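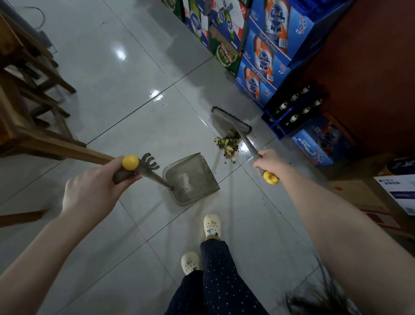 The second round of gripper trials under the Bravside programme has now closed, and the working group is in a position to reply to the points that Thodoris Vrettos put to this list. The round compared the Burholm two-finger gripper with the Tondomport three-finger gripper, both driven by the same Vasilakis controller and both mounted on the same arm. All tasks were taken from ordinary shop and store-room work. The sweeping task asks a good deal of any gripper: the dustpan hangs from a long grey handle with a yellow ball knob at the top and a grabbing claw fixed just below it, and the brush in the other hand has to be held at an angle and pressed down against vegetable peelings on a tiled floor. A person settles both hands on the two handles without thought. Neither of our grippers does so.

For ease of reference, the message to which this is a reply is quoted below in full.

Thodoris Vrettos wrote:

> Dear all,
>
> I have read the note on the first round with interest and would
> like to raise four matters before the second round is reported.
>
> First, the note gives one success rate for each gripper over all
> tasks taken together. A gripper that does well with boxes and
> badly with handles would look the same as one that does fairly
> with both. Could the results be given task by task?
>
> Second, I should like to know whether the grip force was fixed
> or was left to the operator. In our own workshop we found that
> operators squeeze harder as the day goes on, and the Burholm
> fingers mark soft plastic when they do.
>
> Third, the note does not say where the camera was placed. For
> long tools the wrist camera sees very little of the far end. If
> the head camera was used for one gripper and the wrist camera
> for the other, the two cannot be compared.
>
> Fourth, is there any intention to include water fittings? Our
> members are asked about these more than about anything else.
>
> With regards,
> Thodoris Vrettos

The working group is grateful for these remarks and answers them in turn.

On the first matter, the request is accepted. The second round consisted of 121 attempts, and the full table, set out task by task, has been placed in the shared folder under the heading "Round two". Members who hold a printed copy of the first note should be aware that its single figure for each gripper will be withdrawn. It was correct as far as it went, but Mr Vrettos is right that it hid the difference between boxes and handles. The Burholm gripper was the steadier of the two on flat-sided goods. On round handles the Tondomport gripper was clearly ahead, chiefly on account of its third finger, which kept the tool from turning about its own length when the brush met the floor.

On the second matter, the grip force was left to the operator in the first round. In the second it was limited in the Vasilakis controller to 60 newtons for both grippers, and the limit was locked before each session by Filippos Mavromatis. Two operators asked for it to be raised during the brush task. This was refused. The working group accepts that a higher limit might have suited the Burholm fingers better, as their pads are narrow, and a short additional run at a higher setting may be considered if members ask for it.

On the third matter, the head camera was used throughout for both grippers. The wrist camera was left running and its pictures were stored, but the operators did not have sight of them. Sotiris Balaskas has looked through part of this material and reports that, with a long-handled tool in the gripper, the wrist camera shows the upper part of the handle and little else. The head camera, looking down, shows the pan, the brush head and the rubbish together. Its weakness is in judging height. Several attempts ended with the brush held slightly above the floor while the operator believed it to be touching. A second head camera, set to one side, will be tried in the next round.

Members have also asked about the choice of controller. The Vasilakis unit was chosen for the plain reason that both gripper makers supply a working driver for it. The group has no view on whether it is the best available. It was necessary to restart it on several occasions when the Tondomport gripper was changed over, and the time lost in this way has been left out of the table. Liviu Tănase has written up the change-over procedure, with the settings that must be re-entered by hand, and would be glad to receive corrections.

The fourth matter requires a longer answer.

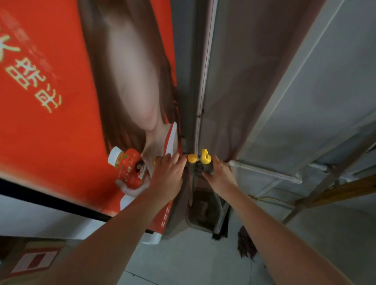
Page last changed: November

Water fittings will be included in round three. The task as presently drafted is the joining of a quick-connect hose coupling to a small tap on an upright pipe, above a mop sink. It calls for two hands doing different things: one steadies the body of the fitting, close to the round yellow knob, and the other brings up the yellow and grey coupling with its loop-shaped lever. The space is also a difficulty. With a banner on one side and a curtain on the other, two bare forearms can reach in side by side, but the wrist of our present arm is a good deal thicker than a forearm, and the Tondomport gripper, with its fingers open, is wider again.

The group therefore proposes the following order of work, on which comments are invited.

1. The fitting is to be mounted on a bench stand, with free space on all sides. Both grippers will be tried on the coupling alone, with the tap body clamped.

2. The clamp is to be removed and a second arm brought in to hold the tap body. The Burholm gripper will be used for holding in every case, so that only the gripper handling the coupling changes.

3. Side panels are to be added, first at a generous distance and then nearer. The panels should be of cloth or thin board, so that contact does no harm to the arm.

4. The water is to be left off in all stages. Mr Balaskas has asked that this be stated plainly.

The makers quote different working lives for their finger pads, 2,000 closings for the Burholm and 1,000 for the Tondomport. These are figures supplied with our own units and have not been tested by the group. Laboratories taking part are asked to keep a log of closings and to fit new pads at the stated limit, even where the old ones appear sound. Worn pads were a source of dispute in the first round and the group would prefer to avoid a second.

It has been suggested privately that the round three task be made easier by fitting the coupling with a larger lever. The group does not favour this. Shops and kitchens will go on buying ordinary couplings, and members who wish to try an altered part are free to do so as a separate exercise, reported separately.

Comments on the draft should be sent to the list and kept under the present subject line. Requests to borrow the Tondomport gripper should go directly to Mr Mavromatis, who holds the only spare set of pads. Please state whether your arm has the round or the square mounting plate - the adaptor for the square plate is out on loan at present.

Evdokia Michailidis
for the working group on grippers, Bravside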